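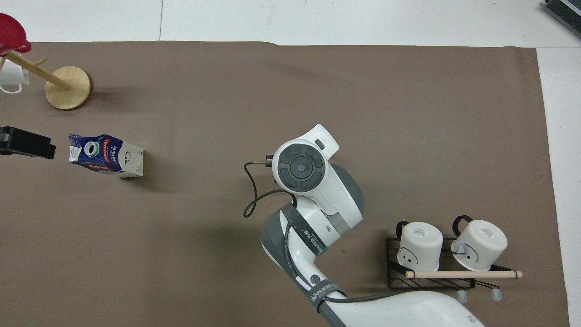 When should an episode be thrown out of the Munstead set?
Whenever the operator broke a written rule, even if the mug ended up just where it should — we'd much rather lose a good-looking run than teach a bad habit.

Rules of practice, revision 2
Keep speed under the limit in your site sheet, please, and note every stop by hand. Of the 800 episodes sent in by March, 229 were dropped for missing notes. Questions go to Genivaldo Prado, who is always glad to get them!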